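Stomcombe Kitchen Handbook
Section 4: Sorting and storing mixed round produce

This section covers fruit and tomatoes that arrive together in one bag or box and go out to the counter in a Hiebert table basket. Leafy greens, roots and berries are covered in Section 5. Read Section 3 (Hand washing and surfaces) first if you have not used the sorting table before.

4.1 What you need

One clean table cloth
One Hiebert table basket, green, rinsed and dried
One clear bag for anything that will be thrown out
Paper towels
Labels and a marker

The basket has a working limit of 344 cubic inches. Do not fill it past the rim. Fruit stacked above the rim rolls off when the basket is carried.

4.2 Laying out

1. Spread the cloth flat on the table. Smooth out any folds toward the wall.

2. Set the basket to one side of the cloth, within reach.

3. Open the bag or box low over the cloth and let the produce out slowly. Keep it in one heap near the middle. Firm citrus can go at the bottom or the top of the heap, but try to keep tomatoes from ending up under a lot of weight.

4. Pull green fruit toward the side of the heap. It is checked last.

5. Move the largest citrus fruit to the basket first, stem up, and settle it against one side. Smaller pieces are easier to place once it is in.
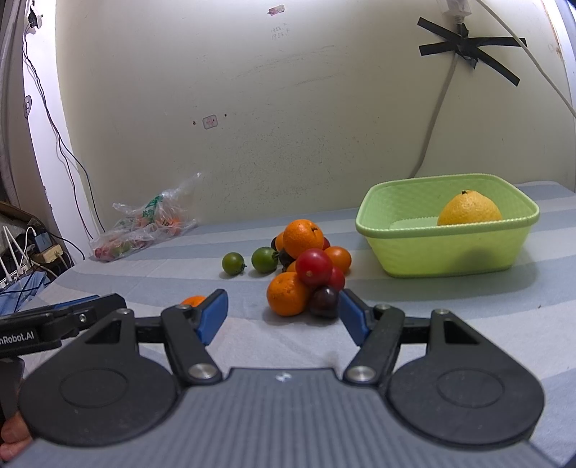
Figure 4-1. Heap on the cloth, with the large yellow citrus already in the basket.

Note: Dark tomato varieties are easy to take for overripe fruit. Go by feel and smell. A sound dark tomato is firm and gives only slightly when pressed.

Note: If the delivery came from Skurton, the sheet inside the box lists the varieties by row. Keep the sheet until the basket is full.

4.3 Checking

1. Pick up each piece and turn it once all the way around.

2. Look at the stem end. Set aside anything with mold, a wet patch or a split.

3. Small scars and pale spots on the skin are fine. Do not cut them out.

4. Wipe off loose dirt with a dry paper towel. Do not wash at this stage.

5. Put rejected pieces in the clear bag and tie it before it leaves the table.

Caution: If one piece in the heap is moldy, check every piece that was touching it. Change the cloth before you start the next delivery.

4.4 Filling the basket

1. Place the oranges and other firm citrus around the large one. Leave gaps; they will be filled by the smaller pieces.

2. Add the larger tomatoes next, stem end down where there is no stalk left on the fruit.

3. Add small tomatoes last. Hold them by the sides with light pressure and lower them into the basket. Do not drop them in, even from a short height.

4. Stop when the next piece would sit above the rim. Start a second basket.

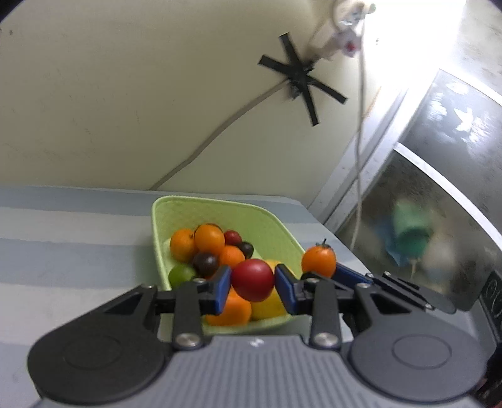
Figure 4-2. Small red fruit held by the sides over the basket.

Caution: Never press down on the pile to make room. A bruised tomato may look sound the same evening and leak by morning.

4.5 Labeling and storage

1. Write the date on a label and stick it on the outside of the basket, below the rim.

2. Keep the basket at room temperature, out of direct sun. Do not stack baskets.

3. Use the tomatoes within 2 days of sorting. Citrus may stay on the counter longer and can be moved to a fresh basket.

4. Keep hard green tomatoes apart until they color. From June on, check them every morning.

4.6 Cleaning the basket

Wash in warm water with dish soap and a soft brush. Work the brush into the pattern on the inside walls and along the rim. Do not use the high-heat cycle of the dishwasher. Replacement baskets are ordered through Rovinness on the regular supply form.

Revised February 2025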